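Ticket 498: Billing for water heater circuit / meter reads higher than it should
Opened by: Yolotzin Alvarado
Site: Mokville, rear unit
Category: Electrical, metering
Status: Open

Problem as reported

The submeter on the rear unit in Mokville says we used more than 3,000 kilowatt-hours in July. I don't believe it. The unit has lights, outlets, a small water heater and a window air conditioner that gets switched off at night. Gomero, who handle the billing, wrote back that the meter "is reading normally" and suggested we look at our habits. I asked what they had checked and got the same sentence again with a different greeting on it.

I'm keeping the log here so that the next person who tells me to look at our habits can read it first.

Entry 1

Read the meter myself in the morning and again before locking up. The display moved, which proves the display works and very little else. Bedgate installed the meter and their sheet says it was tested on installation. The sheet has no test figures on it, just a check mark in a box.

Gomero's first theory was the water heater. A heater that size, running without a break for the whole month, could get you part of the way to the bill. It would also give you scalding water or a tripped cutout, and we've had neither. I turned the heater off at the breaker overnight anyway. The meter kept climbing at close to the same rate. 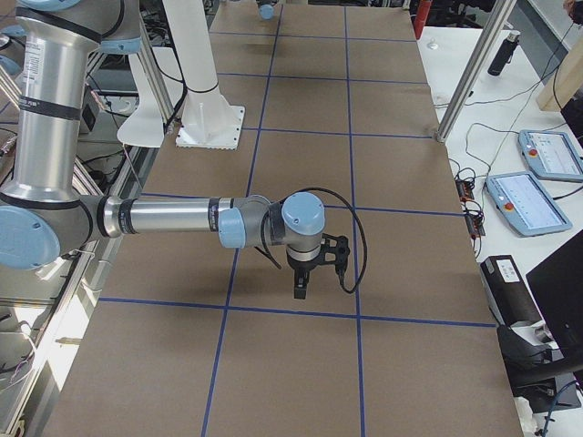 The second theory was "plug loads," which as far as I can tell means anything they haven't thought of yet. I went through the unit outlet by outlet with a plug-in power meter. The refrigerator was fine. The window unit draws what its label says. For the larger equipment I started from the labels, the way you do, but I wanted a measurement more than I wanted a rated maximum. Rated maximums are what Gomero used for their estimate, and they added all of them up as if everything ran flat out day and night. Measured at the outlets, the total is well short of the bill, and I was being generous.

Entry 2

Called Bedgate. The person on the phone said these meters "don't really fail." Fine, but wiring does, and so do people typing numbers into a setup screen. I asked for two things:

The ratio of the current transformers they installed.
The ratio programmed into the meter.

If those don't match, every reading is wrong by the same factor and the meter will look perfectly healthy while it does it. They said they would look it up. I asked them to look at the hardware and not the paperwork. There was a pause.

Replies so far: an automated one.

Entry 3

Main breaker test. With the tenants' permission I switched off every branch breaker in the rear unit panel and watched the submeter. It should have stopped. It slowed down a lot and did not stop.

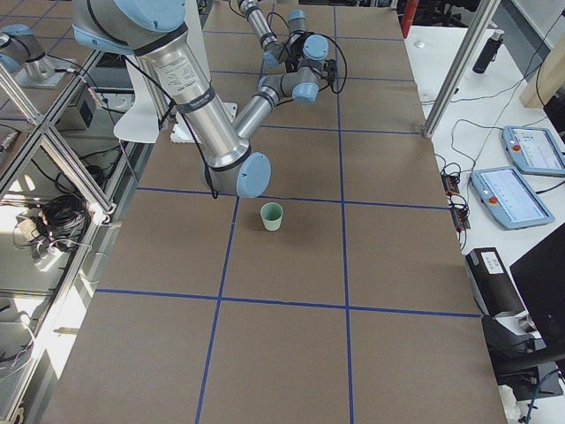 So something is being counted that isn't fed from our panel. I did the test again with the hallway lights on and off, and the rate changed with them. The hallway lights are supposed to be on the house meter. They are small, so they don't explain the whole bill, but they do settle the question of whether the wiring matches the drawing. It doesn't. I sent Gomero a video of the display with all the breakers off. Their answer was that meters can show "residual consumption." I have asked what that is and where it's defined.

A second opinion from Harawira, who did the panel on the front building: he thinks a feed was tapped on the wrong side of the transformers when the hallway was rewired, and that the ratio is probably wrong as well. He hasn't opened the cabinet, so I'm treating both as guesses. They're better guesses than "habits."

Entry 4, 18 October 2023

Bedgate visited. The technician opened the cabinet, took a photo, closed the cabinet and said the installation looked clean. I asked him to read me the ratio off the transformers. He read it. I asked him to pull up the ratio in the meter. He didn't have the login.

He did agree to clamp the feed while I read the display. The display showed double what his clamp did. He said clamps aren't billing grade, which is true, but I've never met one that was off by half. He wrote "customer to monitor" on the work order. I wrote underneath it that the customer has been monitoring and would like somebody else to take a turn.

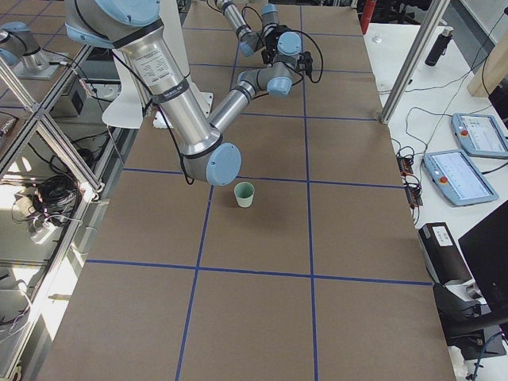
What I need before this closes

1. Bedgate to send someone with the login, and to record both ratios in writing with the meter serial number next to them.

2. The hallway feed traced and moved to the house meter. I'll be there when it's done and I'll repeat the breaker test myself.

3. Gomero to hold the July bill and the ones after it until items 1 and 2 are finished. A payment plan for a number I'm disputing is not a hold, so please stop offering me one.

4. A corrected reading going back to the installation date. If the factor is 2, as the clamp suggests, the arithmetic shouldn't take long.

Please don't set this ticket to resolved because a visit took place. It was set to resolved after the phone call and I had to reopen it.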